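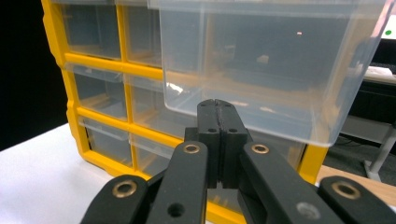
## Section 2. Setting up a petition drive in Virkeo

Welcome back! If you've come straight from Section 1, you already have Virkeo installed, you can log in, and you've picked a password you'll remember. In this section we'll take a blank drive and get it to the point where your circulators can go out and knock on doors, and where the sheets they bring home can be logged, checked and turned in to the clerk without a frantic last weekend.

The menus described are the ones in the June 2019 release. If yours look a little different, choose **Help > Check for Updates** before going any further. An update won't touch anything you've entered.

Throughout the section we'll follow one drive, the library hours measure in Jindcombe, where residents wanted a question on the ballot about keeping the branch open on weekday evenings. It's a nice plain local measure and makes good company while you learn. Your own will have its own wrinkles, and we've tried to point out where they tend to show up.

> **Caution:** Virkeo keeps track of your petition. It can't tell you what your state, county or city requires. Who may sign, who may circulate, how the sheets must be printed and when they're due are all questions for your clerk or election office, and please ask them in writing if you can. Rules change between one cycle and the next, and what was fine for your neighbor's park bond may not be fine for you.

### 2.1 Before you start

Have these within reach. You can stop partway and hunt for things (the program saves as it goes), but it's a much pleasanter hour if you don't have to.

- The official title and full text of your measure, exactly as filed
- Any petition or serial number the clerk has given you
- The number of valid signatures you need, and the filing deadline
- The most recent voter list you're allowed to use, as a CSV file
- A list of your circulators, with phone numbers
- One finished petition sheet, printed the way the real ones will be

If the clerk hasn't issued a number yet, go ahead without one. There's a place to add it later, and we'll remind you.

### 2.2 Create the drive

1. From the start screen, click **New Drive**.
2. Choose the type. Most people reading this want **Initiative**. Choose **Referendum** if you're asking voters to accept or reject something the council or legislature has already passed, and **Candidate Nomination** if you're putting a person on the ballot. You can't switch types afterward without starting over, so take a breath here and be sure.
3. Type a short working name. This one is only for you and your helpers. Ours is "Library Hours."
4. Paste the official title into **Title as Filed**. Do paste it; please don't retype it. The title prints at the top of several reports, and a missing comma has a way of being noticed by the one person who opposes you.
5. Add the full text under **Measure Text**, either pasted in or attached as a PDF.
6. Enter the petition number if you have it, or tick **Number Pending**.
7. Click **Save and Continue**.

A drive page will open with a good many empty panels on it. Don't be discouraged by how bare it looks. They fill up quickly.

### 2.3 Set your goal and deadline

1. Open the **Goal** panel and click **Edit**.
2. In **Required Valid Signatures**, enter the figure the clerk gave you. Leave out commas.
3. In **Cushion**, enter the extra share you'd like to collect on top. Some signatures on every petition get struck: people who've moved, people registered in the next town over, people who sign twice because they honestly forgot they'd signed at the farmers market. How much cushion you need depends a great deal on where you're gathering, and someone who has run a local drive before will have a better feel for it than we do.
4. In **Filing Deadline**, enter the date and the hour. The hour matters! Many offices close earlier than you'd think.
5. Set **Last Collection Day**. Virkeo suggests 6 days before the filing deadline, which gives you time to log the stragglers and number the sheets. You may change it, but try not to make it shorter.

The Jindcombe drive had a September deadline, and the people running it put the last collection day ahead of the holiday weekend, knowing full well how many of their circulators would be at the lake.

> **Note:** If your petition must show signatures from more than one ward, district or county, tick **Spread by Area** and fill in a separate goal for each. The overall bar can look wonderfully full while one district is still badly short, so watch the area bars as well.

### 2.4 Bring in the voter list

This is the fussiest part of the whole set-up. Refill your coffee first.

1. Open **Voters > Import List** and choose your CSV file.
2. Virkeo shows the first few rows and guesses which column is which. Look over its guesses. It's good with names and ZIP codes, and it's a bit hopeless with apartment numbers, which county offices store in all sorts of places.
3. Drag any column heading that's been put in the wrong spot to the right one. Columns you don't need can go to **Ignore**.
4. Under **Status**, tell the program which codes mean an active voter. Your election office should have sent a key with the file. If they didn't, ask for one.
5. Click **Test Import**. A short report comes up with any rows that couldn't be read.
6. When you're satisfied, click **Import**. A big county can take a while. You can use the computer for other things in the meantime, but leave the lid open.

> **Caution:** Voter lists come with legal limits on who may see them and what they may be used for. Don't email the file around, don't leave it on a shared computer, and remove it with **Voters > Delete List** once your drive is over. If a helper leaves on less than friendly terms, change their access the same day.

### 2.5 Add your circulators

1. Open **People > Add Person**.
2. Enter the name, phone number and home address. Where circulators have to sign a sworn statement on each sheet, the address here should match the one they'll write there.
3. Choose a role. **Circulator** can log their own sheets and see their own totals. **Checker** can look up voters and mark signatures. **Lead** can do everything, including deleting the drive. We suggest 2 leads on any drive, so that a bad cold doesn't bring the whole thing to a halt.
4. Tick **Paid** or **Unpaid**. Some places ask you to report this, and some require different wording on the sheet itself.
5. Click **Send Invitation**. The person will get a link by text or email.

If you keep your contacts in Jondent, you can skip the typing. Choose **People > Import from Jondent**, sign in, and tick the people you want. Roles still have to be set one at a time. Sorry about that; we know it's tedious for a large crew.

### 2.6 Number and hand out the sheets

Every sheet gets its own number in Virkeo, even if the clerk doesn't ask for one. You'll be grateful the first time a page goes missing.

1. Go to **Sheets > Create Batch**.
2. Enter the number of signature lines on one sheet. Count them on your printed sample, please.
3. Enter how many sheets you're having printed.
4. Click **Generate**, then **Print Number List**.
5. When you give sheets to a circulator, open their name and click **Check Out**, then enter the first and last sheet number.
6. When sheets come home, click **Check In**. Blank and half-filled ones should be checked in too.

> **Caution:** Never unstaple, trim, or write on a petition sheet to make it fit your filing system. In many places the measure text has to stay attached the whole time, and a separated sheet may be thrown out with every good signature on it. If you want to flag something, use a paper clip and a slip of scrap paper.

The **Overdue** list shows any sheets that have been out for more than 2 weeks. A friendly phone call usually brings them home.

### 2.7 Do a practice run

Before anybody sets foot on a sidewalk, try the whole thing with one pretend sheet.

1. Turn on **Practice Mode** from the drive page. The banner turns orange.
2. Check a sheet out to yourself and check it back in.
3. Open **Check Signatures** and look up a few voters by name and then by street. Try a common last name and a hyphenated one.
4. Mark one line as **Valid**, one as **Not Found** and one as **Needs a Second Look**.
5. Open **Reports > Daily Summary** and see that the totals agree with what you did.
6. Turn Practice Mode off and choose **Clear Practice Data**.

If the totals don't agree, the cause is nearly always the line count in 2.6, step 2. Fix it there and run the practice again.

### 2.8 If something looks wrong

**Everyone comes up as Not Found.** The first and last name columns were probably swapped during import. Delete the list and repeat 2.4.

**A circulator can't see their sheets.** Have them log out and back in. If that doesn't help, check that the sheets were checked out to the right person, particularly when you have a father and son with the same name.

**The petition number is missing from reports.** Remember that Number Pending box? Open **Drive > Details**, untick it and enter the number.

**The goal bar is stuck.** The bar counts checked signatures only. Sheets that are logged but not yet checked appear under **Waiting**.

For anything else, write to Steinar Bergmann at the Magbanua support desk, using **Help > Contact Us** so that your version number goes along with the message. Please leave voter names and addresses out of it. Once your practice data is cleared, go on to Section 3, which covers checking signatures day by day.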